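Ticket 3589 -- Unus cell, Flokville workshop
Category: arm fault / unplanned stop
Status: open, monitoring

Reported: right arm halts partway through the pick from the teal containers. Left arm keeps holding position. Controller log gives "joint 3 following error" and drops torque on the right side only. The forearm sags a little before the brake routine catches it. Operator pressed the stop each time. No contact with hands.

First seen in September, after the cable change. Since then the fault has come up 6 times in 433 cycles. It only shows when the forearm is reaching to the back of the table.

Checked so far:
-- Base bolts and mounting plate, right arm. Tight.
-- Supply voltage at the control board under load. Within spec.
-- Joint 3 offset. Re-zeroed, fault came back after 73 cycles.
-- Firmware rolled back to the previous Trila build. No change.
-- Elbow connector reseated. No fault in the next run, but the run was short.

Current theory is the purple cable pulling at the elbow connector at full reach. The loop above the gripper has plenty of slack; the run along the forearm may not. Yuan motor swap is on hold until the cable is ruled out.

Interim: speed limit on the right arm stays at half. Keep hands outside the panels while torque is on, even if the arm looks parked. Do not clear the fault from the console until someone has supported the forearm.

Next: re-route the forearm run with a longer lead, then repeat the full pick set at normal speed. Log to be attached to this ticket.

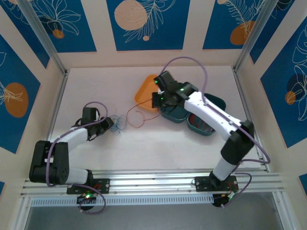
Posted by: cellsupport_flokville
Role: Automation Technician, Unus project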